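Peseo trial: progress report to the Naltley fund
25 Oct 2021
Prepared by Mared Craddock

We have now recorded 68 demonstrations by remote control, all in the simulator. The plan said 2,000 by December. I no longer think we'll get there, and I would sooner say so now than ask for an extension later.

Speed is the first problem. A practised operator gets through 18 usable runs in a day, and new operators manage far fewer. They hesitate above the crockery, correct, hesitate again, and the arm dutifully learns the hesitation. 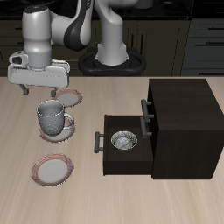 Maddocks argue that more data will smooth this out. Perhaps it will. I have yet to see a result that persuades me, and their own figures come from tasks with one object and no drawers. Ours has a mug, saucers and a drawer to deal with, and small differences in how people approach a handle matter a good deal.

We tried guiding the arm by hand at Brultholm for comparison. Operators liked it – they said it felt more natural – but 15 runs is too few to tell us whether the recordings are any better.

Until December I propose that we keep two operators, drop the rest, and test what we already have before collecting more. Spending stays within the agreed budget. I'll send the test results whichever way they go.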